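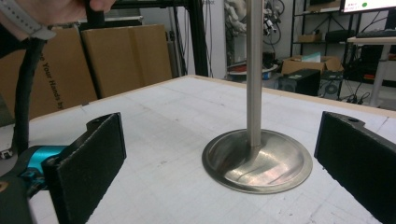
Students at Pluloston have moved on to kitchen tools in their robot handling project, after spending most of January on getting the hand-held grippers to record properly.

The group meets on Monday evenings and is working towards a demonstration for parents and younger pupils at the end of term. By then they hope a robot arm will be able to take a utensil, carry it across a table and hang it on a rack without anyone touching the controls. The arm is meant to learn the job from people, so for now most of the work is done by the students themselves, holding a gripper in each hand and going through the same short task again and again.

The target set in January was 300 good recordings for each task. A recording only counts if the utensil is picked up cleanly, stays in the gripper and ends up on its hook. Anything dropped or knocked is marked and kept in a separate folder, as the students want to look at the failures later on.

Across all tasks the group had saved 2897 recordings by the start of this week's session on 10/03/2025. The longest part of each evening is still the sorting afterwards, which is done in pairs at the computers.

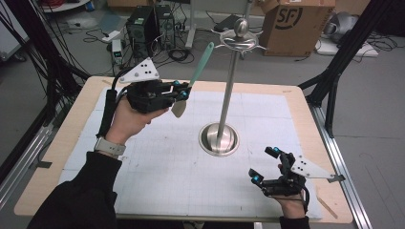

Spatulas have been harder than expected. The students say a handle that turns even slightly in the fingers leaves the other end well away from where it should be, and the hook is then easy to miss. They have tried slower movements and a lower grip, and have agreed to start every attempt with the hands in the same place over the table.

Working with two hands has also taken practice. One student said it felt like "eating with somebody else's arms" at first. New members now do 80 practice runs with one gripper before they are given the second, a rule the group brought in after half term.

The software that turns the recordings into movements for the arm is called Skanine. It was started by last year's group and has been largely rewritten since the autumn – the older version could only deal with one gripper at a time. Students on the computing course look after it, while those from design and technology are responsible for the table and the rack.

There are seven tasks on the list altogether. The last of them, passing a utensil from one gripper to the other before hanging it up, has not been started and may be left until the summer.

Pluloston will also enter the project for the Gonari schools challenge, where teams show a working machine and answer questions from engineers. Entries must include a short written report, and the students are dividing up the chapters now.

The club is open to students in all years. No experience of programming is needed, and anyone interested can come along to the lab on a Monday after lessons.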